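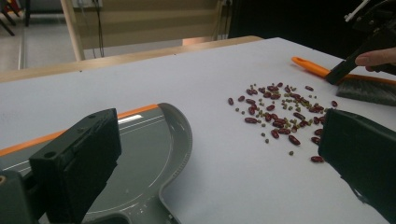
Fig. 4. Kidney and mung beans on the white table, dustpan and brush at hand.

4. Clearing mixed beans off the table

Applies to the packing room at Gredine and to the small back counter at Stilley. Same steps both places. Last changed 2021-08-02, Mirela Sampaio. Older printouts can go in the recycling, the old step order had the brush before the edge check and beans went everywhere.

Read 4.1 once before your first shift. After that 4.2 is enough.

4.1 What you need

Hand brush, orange handle, dark gray bristles.
Dustpan, gray with the orange rim. Lives with the brush on the hook by the door, not under the sink.
Steel bowl, large.
The round sieve for mung beans. Kidney beans stay on top, mungs drop through.
Scale, if the spill came out of a weighed batch.
Masking tape and a marker.

The brush and pan in this section are for the tabletop only. Floor set is the green one. If the table brush has been on the floor, even for a second, it goes to the wash bin and you take a fresh one from the cupboard. Tell Merle Pomare if the cupboard is down to the last set.

4.2 Sweeping up

1. Stop pouring. Close the bag or fold the top over twice and clip it.

2. Move scales, labels, cups, phones off the table. Anything with a gap under it especially.

3. Check the edges. Strays first, pile second. Single beans sitting away from the rest get pushed in toward the pile with the side of your hand. Kidney beans are easy to spot on white. Mungs are small and roll – go slow, look from low down across the surface.

4. Lay the dustpan flat on the table, low front edge toward the beans. Flat means flat. If the back is tipped up the front edge lifts and the mungs go straight under.

5. Hold the pan still with your weaker hand. Brush in the other.

6. Short strokes toward the pan. Start at the far side of the pile and work in. Don't try to take the whole heap in one push.

7. When the pan floor is covered, stop and empty into the bowl. Tip from the back, tap the rim once against the side of the bowl.

8. Repeat untill the pile is gone.

9. Turn the pan around and come back over the thin area from the other direction. The mungs scatter wider than the kidney beans do, so the spot that looks empty usually needs one more pass.

10. Last pass with a dry cloth. Shake it over the bowl.

Caution: do not flick the brush. Bristles spring back and a mung bean travels a surprisingly long way.

Caution: no wet cloth before step 10 is finished. Wet beans can't go back to stock and they stick to the pan.

Note: left handed, swap everything. Pan on the right, brush on the left. Works the same.

4.3 Keep or discard

Keep, if all of these are true:
- table was wiped and signed off at the start of the shift
- nothing else was on the table (flour, spices, nuts, cleaner)
- no bean touched the floor
- brush and pan came off the hook clean

Otherwise discard. Discard bin is the one with the lid. Write it on the sheet, kind and rough amount, your initials. Small amounts too please, Phyllis Fairclough does the stock figures from that sheet and they never match when people skip it.

Nuts anywhere near = discard, full stop. Don't ask, don't sieve.

4.4 Separating the two

Only for kept beans. If they were meant to be mixed anyway (Kidach soup mix, code 662) skip to 4.5.

1. Sieve over the steel bowl. Two handfuls at a time, no more.

2. Shake side to side. Not up and down.

3. Mungs in the bowl, kidneys in the sieve. Tip the kidneys out onto a clean tray.

4. Look through the tray. Pull out anything split, wrinkled, pale, or with a hole in it. Stones too. They turn up mostly in the mungs and they are nearly the same size, so spread those out thin on a second tray and run your fingers across.

5. Broken kidney beans small enough to fall through will be sitting in with the mungs. Dark red on green, easy enough. Pick by hand.

6. Back into the matching tubs. Check the lid label AND the side label. Ronaldo Caldeira found a tub with two different ones in August and that was a long afternoon.

Note: the sieve at Stilley has a slightly wider mesh. Small kidney beans get through. Allow extra time for step 5.

Important: raw kidney beans and mung beans don't cook alike. Mungs are soft long before kidneys are done, and kidney beans need soaking and a proper hard boil before anybody eats them. A few kidneys left in a tub of mungs is a real problem for the customer. If you are not sure the tub is clean, it gets relabeled as soup mix or it gets thrown away. Never back on the mung shelf on a guess.

4.5 Reweighing

Needed only when the spill came from a batch that was already on the sheet.

1. Zero the scale with the empty bowl on it.

2. Weigh each kind on its own. Write both down.

3. Add up, compare to the batch line. Standard bag is 1,000 g. A filled De Graaf tub is 1,860 g without the lid.

4. Short by a spoonful or so, write the new weight and carry on. Short by more than that, look again – under the scale feet, in the apron pocket, along the join where the table meets the wall.

5. Initial the line. No initials, no bag goes out.

Don't top up from a different lot to make the weight. New lot, new label.

4.6 Cleaning the brush and pan

End of shift, or right away after a discard.

1. Knock the brush against the inside of the bin, bristles down. Comb through with your fingers, mungs get stuck deep near the handle.

2. Pan: check along the raised lip and under the rim. Wipe.

3. Warm water, a drop of soap, both pieces. Rinse.

4. Hang to dry. Brush hangs bristles down. Never stand it on its bristles, they bend over and then it won't sweep a straight line again.

5. Dry before use. If it's still damp at the start of the next shift take the spare.

Replace the brush when the bristles stay splayed after washing, and the pan when the front edge is nicked. Run a fingertip along it. A nick you can feel is a nick that lets mungs through.

4.7 Problems

Beans ride up over the front edge and roll back out
Pan is too full. Empty it. Or the strokes are too hard.

Fine line of dust left in front of the pan
Normal. Pull the pan back a little and sweep again, then cloth.

Mungs run away from the brush
Table not level. Check the feet, turn the loose one until it stops rocking. Meantime sweep from the low side up.

Beans stick to the pan
Pan is damp, or static. Wipe with a dry cloth. Discard if damp.

Kidney beans leave red marks on the table
Got wet somewhere. Discard the lot, wash the table, start from a dry surface. Note it on the sheet.

Can't find the brush
Ask Sebastião Coutinho, he has the key to the cupboard. Do not use a paper towel or your sleeve.

4.8 Before you leave the table

Table clear, all four corners.
Floor looked at, including right under were you stood.
Tubs closed, both labels checked.
Sheet filled in.
Brush and pan back on the hook.

Next section: 5. Refilling the shelf tubs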